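Festivals / Vendor & Exhibitor Info

Vendor FAQ — Stoltley Street Food and Makers Festival

How do I apply for a stall?
Fill in the vendor form on this site and upload your insurance certificate. Applications close at the end of October. If you traded with us last year you still need to apply again — we don't roll bookings over.

How many stalls are there?
There are 104 pitches this year. Six of them are reserved for first-time traders from the Stoltley area. 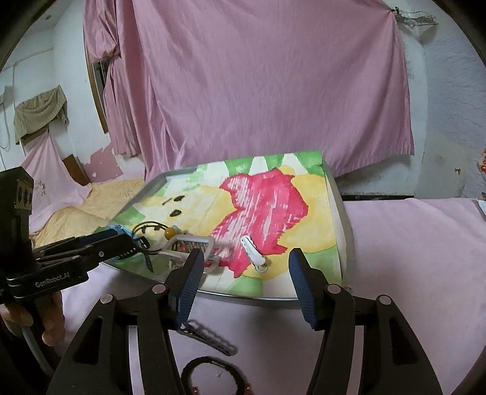
What does my fee cover?
One pitch, one parking pass and two wristbands. Power is extra and has to be ordered on the form. We can't add it on the day.

Can I share a pitch with another business?
Yes, as long as both names are on the application and both send insurance. Only one of you will be invoiced.

When can I set up?
The Hinds Road gate opens to vendors at 6 a.m. All vehicles must be off the field an hour before the public comes in. If you arrive after that, you will have to carry your stock in from the parking lot.

Do you allow generators?
Only quiet models, and only on the outer row. Send the make and model to Raelene Ruawai before you book.
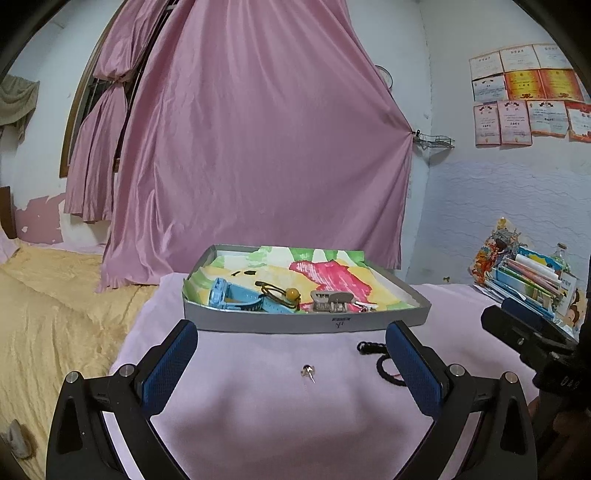 What if I need to cancel?
Email us before 2026-01-31 for a full refund. After that we keep the deposit and refund the rest if we can fill your spot.

Can I pick my location?
You can ask for a row, but Dinesh Pathirana draws up the final map and food trucks are placed first. Maps go out with your arrival time.

Is there overnight security?
Yes, from the evening before we open until pack-down is finished. Please take cash and electronics home with you anyway.

We use cookies to remember your settings and see how this site is used. Accept all | Manage preferences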